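This site uses cookies to remember your login and show you relevant ads. OK / Manage settings

5 min read

County flavor ordinance -- second reading in September, who's going?

Local Issues > Public Health & Safety

marlow_dee

Agenda is posted. Second reading of the flavored nicotine ordinance is item 9, public comment opens 6:30 pm. Quick rundown for anybody who missed the first one:

- bans sale of all flavored vape liquid and pouches inside county lines
- menthol cigarettes exempt (!!)
- retailers get 100 days to clear stock
- fines go to the store, not the clerk
- no buffer around schools, they took that out between drafts

That last one bugs me the most. The buffer was in the June draft. Now it's gone and no explanation in the packet. Anyone know what happened to it?

pinehollow_rick

Buffer got pulled after the retail folks complained. There are what, four stores near the middle school. They'd all have lost their license at renewal. I'm against the whole ordinance for the record but I can see why they dropped that part. You don't yank somebody's license for where the building is sitting.

marlow_dee

They do it with liquor licenses all the time Rick

pinehollow_rick

New ones. Not existing. Existing get grandfathered. Go look at the liquor code.

tansy44

Can we talk about menthol. My mother smoked menthols for 31 years. Every argument they made at the first reading about mint pouches is the same argument for menthol, word for word. Covers the harshness, easier to start. And then the commissioner reads out the exemption like it's a parking rule.

I'll be there. Speaking if they let me.

gkowal

Sign-up sheet goes out at 6 and they stop it when it's full. Get there early. Last time I was number 22 and got one minute in place of the three.

dropkick_annie

Ok I work at a c-store (not saying which) so here's what it looks like from behind the counter. Most of what we sell to actual adults is mint pouches. Guys from the plant, every shift change. Kids aren't walking in and buying from us, we scan every ID, the register won't open without it. Kids get it from an older cousin or online. So you ban mint, the plant guys drive 12 minutes over the county line and buy their gas and lunch there too. Kids change nothing.

Not saying do nothing. Saying this one is aimed wierd.

marlow_dee

Appreciate that. But your store scans. Do they all?

dropkick_annie

No. And everybody knows which ones don't lol. So inspect those.

tturcotte

Tyson Turcotte here, I use my name on this board. I sat through the health department's budget talk in the spring so some numbers. The county has 366 licensed tobacco retailers. Compliance checks last year: 683 attempts. Sounds like a lot, that's under two a store. And a bunch of those were repeat visits to places that already failed, so plenty of stores got one or zero.

The ordinance adds no inspectors. It says enforcement "within existing resources". Same people, more rules to check.

I support it anyway. Just don't expect much the first year.

pinehollow_rick

"I support it, it won't work" ok

tturcotte

Didn't say it won't work. Said first year.

gkowal

Where's the 683 from? The slide I saw had a different number, lower

tturcotte

Budget packet, public health section, the table after the vehicle costs. The slide might be calendar year and the packet's fiscal. I'd go with the packet.

gkowal

Found it. Yep fiscal. Thx.

lowellstreetmom

Middle school parent. Two things.

First, the bathrooms. They've locked all but one by the gym because of vaping, so my kid doesn't drink water all day so she won't have to go. That's where we're at. So when people say kids aren't getting it here I don't really care where they get it, it's in the building.

Second, the school sent home a letter about sensors. Anybody in the other district have those? Do they do anything?

bluejay_p

We have them at the high school. They go off for hairspray. Assistant principal runs down the hall every time, by October they'd quit running.

tansy44

Sensors are a waste imo. My nephew's school spent the money on a counselor for quitting, two afternoons a week, and there's a waiting list of kids. KIDS want to quit. That should be in the ordinance, put the fine money there.

marlow_dee

Tansy say exactly that at the mic

tansy44

I will if I don't cry

pinehollow_rick

Fine money goes to general fund. State law I'm pretty sure. You'd have to do it as a separate appropriation.

gkowal

Not state law. It's county practice, they can earmark it by resolution, they did it with the dog license money.

pinehollow_rick

Ok. I'll look.

dropkick_annie

Also the 100 days. Distributors don't take back opened cases. Ross, he's the owner at the place down from us, figures he eats most of it. He said he'd be fine with the ban if it was 6 months. Small stores can't carry that and the chains just ship it to another county.

marlow_dee

I actually don't mind a longer sell through. Would trade it for the school buffer in a heartbeat.

dropkick_annie

same honestly

bluejay_p

wait so Annie and Dee agree, mark the calendar

lowellstreetmom

What about online? Is there anything in it about deliveries? My neighbor's boy had a box come to the porch, adult signature my foot.

tturcotte

County can't touch shipping, that's over their heads. Section 5 "urges" the state to act. Means nothing.

gkowal

Section 6 in the new draft but yeah

harlan_v

Long time lurker. I chew and I quit smoking with the flavored pouches, wintergreen, after patches and gum and cold turkey four times. My doctor's fine with it. Under this I can buy a pack of menthols on the corner but not the thing that got me off them. Somebody explain that to me like I'm five.

tansy44

Nobody can explain it. That's the menthol exemption for you. If menthol was in I'd feel better about the whole thing and you'd at least not have the cigarettes sitting there.

harlan_v

I'd still not have the pouches

tansy44

No. You wouldn't. I'm sorry, I don't have a good answer for that part.

marlow_dee

The state quit line ships patches free. I know you said patches. Just for anyone else reading.

pinehollow_rick

Harlan come speak. They only hear from moms and store owners. No offense lowell

lowellstreetmom

None taken, he should

marlow_dee

Update. Petition to put the buffer back is at 1,731 signatures as of this afternoon. Mostly in county, I pulled out the out of state ones. Going to print it and hand it to the clerk before the meeting. If you want to sign on paper I'll have a clipboard by the front steps from 5:30. 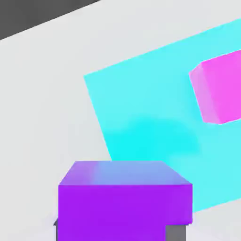 What to bring / how to comment, copying from the clerk's page

- name and street, you don't need the house number
- three minutes, could be cut if the sheet's full
- handouts, 8 copies
- no signs on sticks. Signs on paper ok
- written comments by noon the day of, email or drop slot

Park in back, the front lot fills with the softball people.

pinehollow_rick

1,731 out of how many registered voters tho. It's a petition, anybody clicks

marlow_dee

You can click too Rick

pinehollow_rick

No

gkowal

For written comments put the item number in the subject line. They lost a pile last time, or "misrouted" them, because people just wrote "vaping".

bluejay_p

is it streamed? I've got kids at home

tturcotte

Streamed yes, audio's bad the first ten minutes every time. Comments by phone not allowed anymore.

lowellstreetmom

Is anybody talking to Commissioner for district 3? Swing vote from what I hear. She voted yes at first reading but said she had "concerns" and never said what.

dropkick_annie

She came in the store. Asked about the sell through mostly. Bought a coffee. Seemed like she was listening, asked how many hours we'd lose. I told her I didn't know, which I don't.

marlow_dee

That's useful. So an amendment with longer sell through plus the buffer for NEW licenses only. Rick would you live with that?

pinehollow_rick

New only, existing grandfathered, I'd quit complaining about the buffer. Still against the ban. Adults can buy what they want.

tansy44

And menthol??

marlow_dee

Can't get menthol this round, I asked. There's two votes for it, need three.

tansy44

Then I'm asking for it anyway. Somebody has to be on record.

tturcotte

Agree. Ask for it. It goes in the minutes and comes back around next year.

harlan_v

ok I'll sign up. Never spoke at one of these. Do you stand or sit

gkowal

Stand, there's a podium, mic's set too low. Light goes yellow at 30 seconds left. They're polite about it.

bluejay_p

you'll do fine Harlan

dropkick_annie

I'm closing that night so can't come. Sent mine in writing, item number in the subject. Somebody post how it goes pls

marlow_dee

Will do. Draft amendment wording is going up in a new thread tonight so this one doesn't get to 12 pages. Don't argue about the dog licenses in it

Recent in Local Issues

Grello Street clinic cutting evening hours?
Lead line replacement map -- is your block on it
Lokano Park restrooms closed again
School nurse shortage, both districts
Gestari building: what's going in there
Flu shot dates at the fire hall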